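Filed under: Automation > Faults & Safety

Picking cell halted again as cable wear gets the blame

A bin-picking trial run by Drinent has been stopped for the second time since February, after the arm dropped out mid-pick on Saturday and would not restart. The log shows a lost gripper signal at 1820, followed by a protective stop. Tiburcio Olvera, who runs the cell, says the likely cause is a worn conductor in the lines feeding the tool.

That may well be right. It is also what we were told last time, when a new set of leads from Cisuvetti was supposed to settle the matter. The replacement managed 16 hours of picking. Drinent's own target was 100 hours without a stop, and its published notes still describe the cell as "ready for unattended use", a phrase we would like to see taken down.

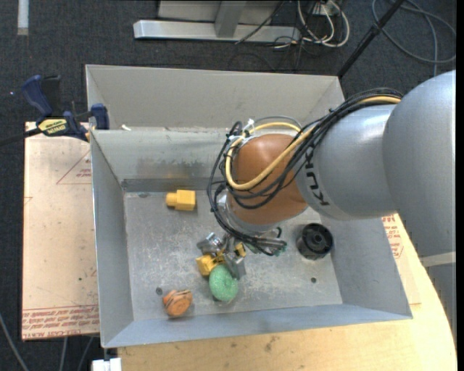 The KUKA arm at work in the front bin, with the cables and yellow hose looped over the wrist.

Lines carried on the outside of a wrist bend every time it turns, and a steep-sided bin leaves them little room. Olvera has asked for a shorter loop and a guide sleeve. Declercq, which supplied the gripper software, would prefer to slow the wrist to 40 per cent of its present speed and carry on. Slower picking might put off the next failure, but we can't see how it mends a bad wire.

The bigger worry is what happens to a part when the signal goes. Drinent says the jaws hold their grip. Forari, brought in to look over the safety paperwork, found no record of a test with the signal cut on purpose, and neither firm could tell us when one would be done. The cell stays off until it is. Olvera expects to have it running again "fairly soon", which we have also heard before.

We use cookies to remember your newsletter settings. Accept | Manage choices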